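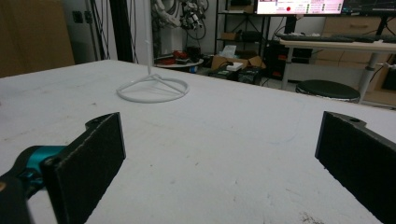
You change the pads before they need changing, or you spend a week blaming the software. I got that in my first hour with the grippers at Prarken, and I wrote it on my hand, because I had spent most of my own week blaming the software.

So, pads! I came to this shop to write about robot arms, the big impressive things with the joints and the cable runs, and I ended up spending most of August hung up on two slabs of black stuff with a rough face. They're the only part of the whole machine that touches anything. Everything upstream of them can be perfect and it won't matter a bit if the left one sits a hair lower than the right.

The hand-held gripper gets the worst of it. You carry it to the table yourself, you squeeze, you let go, you do it again, and the shop log had it at 3,025 squeezes when I showed up. The pads get swapped every 400. (I did the math on how many sets that makes and then went and looked at the parts drawer with new respect.)

A swap takes me 14 minutes now. My first one took most of a morning, including a long stretch under the desk looking for a screw. You back off the bracket, ease the old pad out, wipe the seat clean, and slide the new one in with the textured face toward the middle. Then comes the fussy bit, which I love: close the fingers very slowly over the white tabletop and watch the gap. It should shrink evenly from top to bottom. If the tips meet first, you back off and start over, and yes, you will mutter.

The table needs looking after too. It picks up scuffs and gray smudges, and it gets a wipe before every session with a plain damp cloth. I tried a spray cleaner once and got a slick patch that sent a plastic cup skating. Never again.

Then there's the notebook. Grorkier, who supply our pads, print a batch number on every bag, and it goes in the book along with the squeeze count and anything odd. Batch 338 has its own page. Those pads were a touch stiff, fine on boxes and hopeless on anything thin, and we'd never have pinned it down without that dull little column of numbers.

I still like the big arms. I'll get to them next month, when the crew starts on the wrist bearings and I've been promised a turn with the torque wrench. For now I have a fresh set of pads to seat, and I've already dropped the screw twice.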